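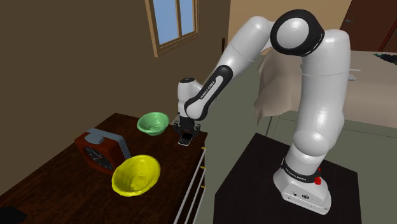

Old keypads, new tricks: notes from the Ladley bench

Hello again, everyone, and thank you to all who wrote in after the last newsletter (I'm still working my way through the replies, so please bear with me!). A good many of you wanted to hear how the Hetby is coming along, so I'll start there.

For newer readers, the Hetby is our little macro pad, 16 keys on a board you can etch at home. We began it back in January, when the shed was too hot for anything but drawing schematics, and the second version is finally behaving itself. The first one had a lovely habit of typing the same letter three times over, which I blamed on the switches for weeks before finding I'd left the diodes facing the wrong way along one whole row. The colour of my face matched the solder mask, and that was red.

The firmware now scans the matrix every 2 milliseconds and waits for a key to settle before it sends anything. If you've built the earlier board you needn't throw it out, just flip that row of diodes and load the new file. I've also swapped the pull-up resistors for bigger ones, mostly because I had a drawer full of them.
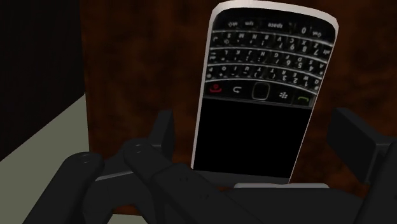

Parts and boards

We had 200 bare boards made up in the Magnusson layout, with the wider spacing for people who, like me, have thumbs like parsnips. They'll be on the table at the Cleltlow swap meet, along with a tub of mixed keycaps you're welcome to rummage through. Bring your own bag, and bring your half-finished projects too, as there's always somebody happy to squint at a dry joint over a cuppa.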